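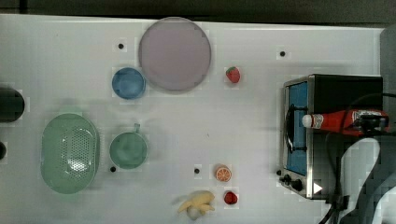
Garrido kitchenware store to close Tradero shop, move stock online
19 Oct 2020

Garrido, the housewares store on the lower level of the Tradero shopping center, will close its doors at the end of the month and sell only through its website, the owner said.

Elba Gallardo, who has run the store for 17 years, told customers in an email that the lease would not be renewed. The shop was shut for most of April and sales at the counter never came back to their old level, she wrote. Web orders went the other way, reaching 900 in September.

"People are cooking at home and they still need bowls and mugs," Gallardo said by phone. "They just don't want to come to the mall to get them."

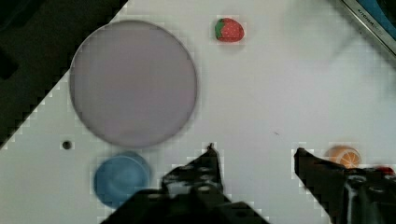 The store has 2 full-time workers, and both will move to the Clonus warehouse on the east side, where Garrido has rented space. Orders can be picked up there by appointment starting next month.

Gift cards will be honored in the shop until it closes and on the website after that. Returns on anything bought in person need a receipt.

Shelving and display tables are also for sale, at $175 each. Buyers have to haul them away themselves.

A spokesperson for the center said the unit has not been leased. Clorkix, the shoe repair counter next door, is staying open with shorter hours.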